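双臂取衣：在共享工坊里搭一台会掏洗衣机的机器人
课程项目报告，提交日期：2024年2月2日
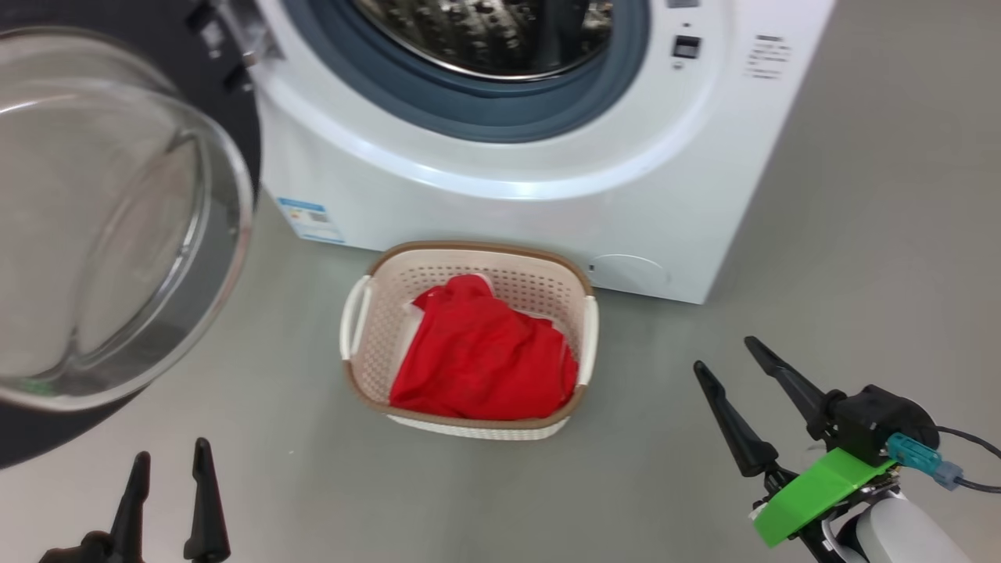

我们这个项目要解决的事情很小：衣服洗完以后，让一台双臂机器人把滚筒里的衣物取出来，放进地上的篮子。听上去像一个周末就能做完的题目，开题的时候我们也真是这么想的，结果从去年六月画第一张支架草图一直做到现在，几乎每一个环节都比想象中难，也都比想象中好玩。洗衣机是前开门的，门往左边开，这一点后来决定了左右两只手的分工；奶油色的篮子摆在机器正前方的地上，两端各有一个白色提手；右手夹爪下面那块亮绿色的3D打印支架是我们自己画的，改了很多版，算是整台机器上我们最得意的零件。篮子里那件大红色的衣物是我们最常用的试验品，颜色跟灰地面和白机壳差得很远，视觉程序刚写出来的时候，全靠它撑住了大家的信心。

一、题目是怎么来的

最早的题目其实是叠衣服。我们看了不少论文和视频，觉得布料操作很有挑战，又容易展示，就兴冲冲地报了上去。指导老师看完只问了一句：衣服是怎么到桌子上的？我们答不上来。在别人的演示里，衣服总是已经平铺在桌上，至于它怎么从洗衣机里出来、怎么到篮子里、再怎么到桌上，基本没有交代。

于是我们回头去看最前面的那一步。取衣服这件事有几个地方特别吸引我们。滚筒是一个朝侧面开口的深腔，手要横着伸进去，胳膊在里面能转的角度很有限。布料贴在内壁上，形状每次都不一样，没有办法给它建一个固定的模型。内筒是不锈钢的，又亮又布满小孔，对深度相机来说简直是灾难。还有那圈橡胶门封，软的，有褶，夹爪一不小心就会刮到它。这些难处凑在一起，已经足够撑起一个学期，叠衣服就这样放下了（以后还想捡回来！）。

开题时定下的范围是：洗衣机门由人打开，篮子由人摆好，机器人从滚筒中取出一件衣物并放入篮中，松开夹爪，双臂回到起始位置，算一次完整的任务。多件衣物、自动开门、把篮子端走，都列为加分项。最后做到了哪里，后面会讲。

二、场地和分工

整个项目都在Anbridge的共享工坊里完成。工坊对学生按月收费，有打印机、焊台、一台小型铣床，还有一块可以长期占用的地面，对我们来说最后这一条最重要。机器人标定一次要花不少时间，如果每天收工都得把它推走，第二天又要从头来，进度会慢到没法看。

洗衣机是从Ultville一户搬家的人那里收来的二手货，电机已经不转了，所以价格很低，对我们倒正合适：需要的只是一个真实的滚筒、真实的门和真实的门封，能不能洗衣服完全没有关系。运回来之后我们把进水管拆掉，在底下垫了防滑胶片。后来夹爪顶到机壳时它纹丝不动，说明胶片没有白垫。

小组里大致分成机械、视觉和控制三摊，写报告的时候才发现边界早就模糊了。画支架的人后来写了一半的数据清洗脚本，写视觉的人学会了压接端子，控制这边的人则包揽了大部分打印件的打磨。工坊的开放时间有限，谁在现场谁就动手，这种干法有点乱，可是学到的东西比原来分工表上写的多得多。

三、硬件

1. 机械臂

双臂平台是学院实验室借给我们的，臂身是白色圆柱形的关节段，左右各一条，固定在一根立柱上，立柱顶部装相机，位置相当于人的头。借来的时候带的是平行夹爪，手指短而宽，抓方块、抓杯子都很稳，可是伸进滚筒里就很别扭：手指还没有碰到布，夹爪外壳已经先碰到门封了。

所以第一件正事是换手指。我们用黑色材料做了一对细长、往前收尖的手指，左右手用同一套图纸。收尖的好处是可以插进布料的褶子里再合拢，哪怕衣服整片贴在筒壁上，只要有一点翘起来的地方，指尖就能钻进去。坏处也很快出现了：尖的东西容易勾。我们最早一版指尖太锐，把一条旧毛巾勾出了一串线头，第二版把尖端倒圆，第三版在内侧加了薄薄一层硅胶，勾线的情况基本消失，夹持力也上来了。

2. 绿色支架

支架的故事值得单独写一节，因为它几乎串起了整个硬件过程。夹爪和机械臂末端的螺孔对不上，中间需要一个转接件，这是它最初的用途。第一版就是一块平板，打了几个孔，受力以后会弯，夹爪合拢时能看见整个手往下点头。第二版加了筋，硬了，却把线缆出口堵住了。第三版给线缆让出位置，装上去发现拧螺丝的扳手伸不进去，只好用一把锯短了的六角扳手一点一点地拧，装一次手要酸半天。

第四版终于学乖了，先在软件里把扳手也建了模，连同手的空间一起留出来。颜色是偶然的：那天工坊的公共料架上只剩亮绿色，我们想着反正是试件，先打出来看看。装上之后发现这个颜色在相机里特别显眼，调试时一眼就知道右手在哪里，于是就一直用它了。

打印方向也有讲究。一开始支架是平躺着打的，层与层之间的结合面正好和受力方向垂直，用了一阵就从螺孔旁边裂开。后来改成立着打，填充率调高，打印时间变长很多，可是再也没有裂过。建议以后做类似转接件的同学，画图的时候先想好零件怎么放在打印平台上，再去决定筋往哪边加。

3. 线缆

如果只能给后来的同学留一条经验，我们会选线缆。夹爪用一根细黑线供电和通信，接头是青绿色的，从外壳侧面出来。线要足够长，手腕转到极限时不能拉紧；又不能太长，否则伸进滚筒时会挂在门封边上。我们试过用扎带把线捆死在臂上，手腕转几圈接头就松了；也试过螺旋套管，太硬，会给手腕加一个讨厌的侧向力。

最后的做法是在接头后面留一个松松的弧，弧的另一头用魔术贴固定在臂身上，中间什么都不绑。样子谈不上整齐，来参观的人偶尔会问要不要帮忙理一下线，我们每次都赶紧拦住。留弧的大小是一点点试出来的，让手腕走遍所有会用到的姿态，看线在哪里绷紧，就往哪里多放一点。

接头本身也换过一次。原装接头没有锁扣，用力一拔就掉，我们从Šindelář五金电子店买了带卡扣的款式来替换，店里的师傅还教了我们怎么看端子有没有压到位：轻轻拽一下，再看铜丝有没有从压接处退出来。这么朴素的检查办法，后来帮我们找出了两根时断时续的线，在那之前控制组已经对着程序查了整整一个下午。

4. 控制板和急停

夹爪的驱动用的是Zistetti控制板，装在立柱背后的盒子里。选它的主要理由是工坊里有别的小组用过，遇到问题可以当面问。板子本身没出过毛病，倒是盒子出过：第一版盒盖没有开散热孔，连续运行一阵以后驱动会自己降电流，夹爪越来越没劲，衣服夹起来走到半路就滑掉。那段时间我们一直以为是抓取点选得不好，反反复复改视觉，直到有人把手放在盒子上，才发现问题在哪里。开了孔，装了小风扇，第二天抓取就恢复正常了。

急停按钮有两个，一个固定在立柱旁边，一个用长线拉到操作者手边。工坊的规定是机械臂通电时必须有人手里拿着急停，我们严格遵守了，也确实按过好几次。

四、相机与感知

1. 头部视角

主相机装在立柱顶部，朝下前方看。选这个位置时我们争论过。装得正一点，看滚筒里面更清楚；装得俯一点，才能同时看到篮子。最后选了偏俯的角度，滚筒口出现在画面上方，篮子在中间，两只夹爪从左右下角伸进来。这样机器人一眼就能看到从哪里取、往哪里放、自己的手在哪里，后面做模仿学习时省了非常多的事情。

代价是滚筒深处看不到。衣服如果缩在最里面，头部相机只能看到一片反光。我们考虑过在手腕上加一个小相机，也打印了安装座，可是加上以后手腕变粗，进滚筒时很容易碰到门封，试了几次就拆下来了。这件事我们还没有死心，换更小的模组应该能行。

2. 不锈钢内筒

深度相机对着抛光的不锈钢，给出来的点云可以用“随机”来形容。有的地方是空洞，有的地方明明是筒壁，测出来却在洗衣机背后。我们试过喷显影剂，效果很好，但那就等于修改了环境，一般人家里不会为了机器人把滚筒喷成白色。试过从侧面加灯，反光换了个地方，还是在。

后来的思路是干脆不用滚筒内部的深度，只用彩色图像判断衣物的区域。布料和金属在颜色和纹理上差别很大，分割网络学起来不难，红色衣物最容易，几乎不会错；深灰色的衣物最难，它和门封的深色、和筒孔的暗点混在一起，经常只分出半件。深度信息只用在滚筒口以外，比如定位门封边缘和篮子的上沿，这些地方的数据是可靠的。

有一个教训是关于玻璃门的。门打开以后，那块厚厚的圆弧玻璃会映出地面，如果有人穿着颜色鲜艳的衣服从旁边走过，也会映进去，分割网络就兴高采烈地在玻璃上标出一件“衣服”。解决办法是在门的位置加一个遮罩，那片区域里的识别结果一律丢掉。简单粗暴，管用。

3. 篮子定位

篮子一开始用贴在上面的二维码定位，后来觉得不像话，改成识别上沿的矩形。浅棕色的边和奶油色的篮身之间有一道很清楚的界线，边缘检测加一个矩形拟合就够了，没有用到神经网络。两个白色提手偶尔会把矩形拉长一截，我们在拟合时把突出的点去掉，定位就稳定下来了。篮子稍微摆歪、往左右挪一点，都能正确找到。

五、动作与控制

1. 左右手分工

洗衣机门向左打开，左手的活动空间被门占去一块，所以右手负责伸进滚筒取衣，左手负责配合。所谓配合，一开始只是待在旁边不挡路。做着做着，我们发现左手能帮的忙很多：长的衣物被右手拉出来以后会拖在门封上，左手从下面托一把，再往外带，就顺利多了；衣物放进篮子时如果有一只袖子搭在外面，左手可以把它拨回去。

双臂一起动的时候最怕打架。我们给两只手各划了一块自己的空间，中间的公共区域同一时刻只准一只手进入，先到先得，另一只在外面等。这个规则保守，动作看起来一顿一顿的，不过到项目结束，两只手没有撞过。

2. 遥操作采集

控制策略用的是模仿学习。人戴着操作手柄遥控双臂完成任务，系统记录图像、关节角度和夹爪开合，再用这些数据训练模型。听起来高级，实际上就是小组成员轮流站在机器人后面，一遍一遍地掏洗衣机。

我们一共采集了928条示教，检查之后保留868条用于训练。去掉的那些，有的是中途按了急停，有的是图像丢帧，有的是操作的人中间走神，让夹爪停在半空好几秒。走神的数据一开始没有删，训练出来的模型也学会了走神：伸到滚筒口，停下来，若有所思，再继续。大家看到的时候笑成一团，然后老老实实回去筛数据。

采集时每个人的习惯也会进到模型里。有人喜欢先用指尖拨一下衣服再夹，有人直接往里插；有人放衣服时会低低地放进篮子，有人在高处就松手。混在一起训练，模型会在几种做法之间犹豫。我们后来写了一页操作约定，规定从滚筒口的右下方进入、夹住之后先往外抬一点再往后拉、夹爪降到篮子上沿以下再松开。按约定重新采集的那批数据，训练效果明显好得多。约定里没有规定速度，现在回头看也应该规定。

3. 模型与安全层

模型直接输出接下来一小段时间内双臂的动作，我们没有自己发明网络结构，用的是公开的方法，改动主要在输入图像的裁剪上。头部相机的画面很大一部分是灰色的地面，对任务没什么用，我们把滚筒口和篮子两块区域分别裁出来，和缩小后的全图一起送进去。这样小小一改，指尖落点准了不少。

模型外面包了一层安全检查。它不管任务，只看几件事：夹爪有没有超出允许的空间，关节力矩有没有突然变大，两只手有没有同时进入公共区域。任何一条不满足就减速停下。力矩这一条救过门封好几次。夹爪顶到橡胶时，阻力是慢慢上来的，单纯设一个上限反应太晚，我们改成看它在短时间内的变化，停得就早多了。

六、测试

1. 方法

正式测试做了200次，每次一件衣物，由不参与本次操作的组员随手放进滚筒，位置和形状不限。测试过程中不调参数，不换模型，失败了就记录原因，然后进行下一次。衣物包括短袖、长裤、毛巾和几件厚一些的外套，都是组员自己从家里带来的旧衣服。

规则定得比较严：衣物必须完全离开滚筒，必须留在篮子里，允许边缘略高出篮沿，不允许有任何部分碰到地面；中途掉落后机器人自己捡起来的，算成功；有人插手的，一律算失败。

2. 结果

200次里有36次失败，其余全部成功。这个结果比我们期中汇报时预想的要好，测试最后一天收工时，大家把录像又从头看了一遍，看得津津有味，虽然内容就是一只手反复从洗衣机里往外掏东西。

失败里最多的一类是夹空。衣物贴在筒壁上方或者缩在最深处，头部相机看不清楚，夹爪伸进去合拢，什么也没夹到，退出来再试，几次之后超时。第二类是夹到了但夹得太少，拉到门封处被橡胶一刮就掉了回去，厚外套尤其明显。第三类是放的时候有一截搭在篮子外面拖到了地上，多半是长裤。剩下的零零碎碎，包括一次夹爪线缆挂住门封，一次相机掉线。

夹空的那些，我们事后用手电照着滚筒看过，发现很多时候衣服其实有一条很好抓的边，只是在头部相机的视线之外。所以手腕相机这件事真的应该继续做。

3. 成功的样子

光写失败有点对不起这台机器。它做得好的时候非常流畅：右手从门封下沿滑进去，指尖找到一道褶，合拢，稍稍一抬，整件衣服就顺着弧线被带出来，左手在半路迎上去托住下摆，两只手一起往篮子上方移，低下去，松开。第一次看到它自己完成全套动作时，工坊里另外几个小组的同学都围过来看，还有人鼓掌。我们当时正在调日志的格式，根本没有准备录像，气得不行，后来再录的每一段都觉得没有那一次漂亮。

让我们意外的是它会自己补救。示教数据里有一些掉落后重新抓取的片段，本来担心是脏数据，犹豫过要不要删，最后留下了。测试中有好几次衣物从门封处滑回去，机器人停顿一下，重新伸手，换了一个位置夹住。没有人专门为这个写过一行规则。

七、走过的弯路

期中之前我们花了很多力气写一套基于规则的抓取程序：分割衣物，找最高的褶皱，计算进入角度，规划轨迹。在桌面上测试时表现很好，一到滚筒里就不行，主要卡在深度数据上。那套程序最后没有用在主流程里，但它的分割部分留了下来，篮子定位也来自那里，所以不觉得可惜。

第二个弯路是太早追求多件衣物。有一阵子我们一次放好几件进去，想着难度高、展示效果好，结果数据乱七八糟，衣服互相缠着，一拉出来一串，模型什么都没学会。退回到单件以后，进展一下子快了。多件的数据我们还存着，整理好之后可以给下一届用。

第三个弯路跟灯有关。工坊白天靠窗采光，傍晚开顶灯，两种光线下内筒的反光完全不同。早期数据几乎全是白天采的，傍晚一测就掉链子。后来特意安排人傍晚来采集，还在不同的灯光组合下各录了一些，问题才缓解。这里要感谢工坊管理方，允许我们在别人都走了以后多待一会儿。

还有一件小事也记下来：地面很滑，篮子空着的时候很轻，夹爪稍微蹭到篮沿，篮子就跑了。我们在篮底贴了几块胶垫，又让程序在每次放衣前重新看一眼篮子的位置。

八、加分项做到哪里

自动开门做了一半。门扣需要一个向外的拉力，夹爪可以扣住门边把它拉开，单独测试能成功，可是没有来得及接到主流程里。难点在于门打开的轨迹是一段圆弧，左手要跟着铰链转，稍微偏一点就会和门较劲。现在的做法是先拉开一条缝，然后换成用指背往外推，看着有点滑稽，倒挺可靠。

端走篮子没有做。两个提手的位置对双臂来说很合适，夹爪也夹得住，可是机器人的底座不能移动，端起来也没有地方去，最多在原地举一下。我们确实举过一次空篮子，纯粹是想看看，双臂同步得还不错。

多件衣物可以处理两件互不缠绕的情况，没有做正式测试，这里不报结果。

九、给想接着做的同学

图纸、支架各个版本的模型文件、数据筛选脚本和操作约定都放在课程的共享目录里，支架请直接用第四版，前三版只适合拿来看我们是怎么犯错的。手指内侧的硅胶会慢慢磨薄，开始打滑时先换它，再去怀疑程序。标定文件只对应现在的相机角度，松过立柱顶上的螺丝就要重新做。

洗衣机还留在Anbridge的工坊，门封有一处被早期的尖手指划出了浅痕，不影响使用。控制盒的风扇插头没有防呆设计，插反了不会转，每次开机请听一下有没有声音。

手腕相机的安装座模型也在目录里，目前尺寸偏大。我们估计把模组侧过来装可以让手腕变窄一些，已经画了草图，还没有打印。下学期小组里有两个人打算继续来工坊做这一块，有兴趣的同学欢迎直接过来一起掏洗衣机。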